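August 15, 2019
Workshop notebook, Dirkholm, back room

Walls day! Second coat went on yesterday evening and I came in early to look at it with the window light raking across, and I'm really pleased. The Jimer mix is much nicer to work with than the stuff we had in the front room. It holds a peak long enough to be knocked back a little, and it doesn't slump into those fat blobs we spent so long sanding off in spring. Batch 333, for anyone who wants to reorder. Please do reorder, there's less than half a tub left and I want the same batch for the corridor if they still have it.

Notes on the spraying, before I forget. Nozzle 5 was too fine (went on like fog and took ages to build up), nozzle 8 gave proper orange peel straight away. Two light passes, the second one crossing the first. I kept the gun moving before I opened the trigger and that cured the heavy starts. Cleaned everything straight after in warm water. The trigger spring is getting lazy again, so that goes on the list.

The dark switch plates were the right call. I had my doubts when the Wanyama box arrived because they looked so heavy on the bench, next to black in fact, but put one against a pale stippled wall and it looks wonderful. Very crisp. I'd been leaning towards plain white ones to match and I take it all back.

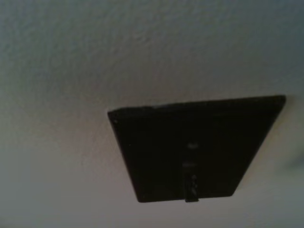
The thing to watch with a textured wall is the edge of the plate. A flat plate sits on the high spots and leaves a row of tiny gaps, and on a dark plate you see every one of them. What worked on my test board was rubbing down a narrow border round the box with a fine block, only as far as the rim would cover, then wiping the dust off with a barely damp cloth. Do the screws up by hand, a bit at a time, top then bottom then top again. The driver bit slips off these small heads in a blink and the scratch shows up pale, ask me how I know. (Spare plate is in the drawer with the blanks.)

Colour: still Marnier grey-white on the tin, and I love how it shifts. Quite warm first thing, then properly cool by the afternoon. I tried a patch of the flat finish on an offcut next to it and it just looked dead, all the life comes from those little bumps.

Still to do:
Corridor, same nozzle, same number of passes
Mask the skirting properly this time, the cheap tape bled
Write the batch number inside the cupboard door
New spring for the gun
Keep the test board, it's the best reference we've got for the corridor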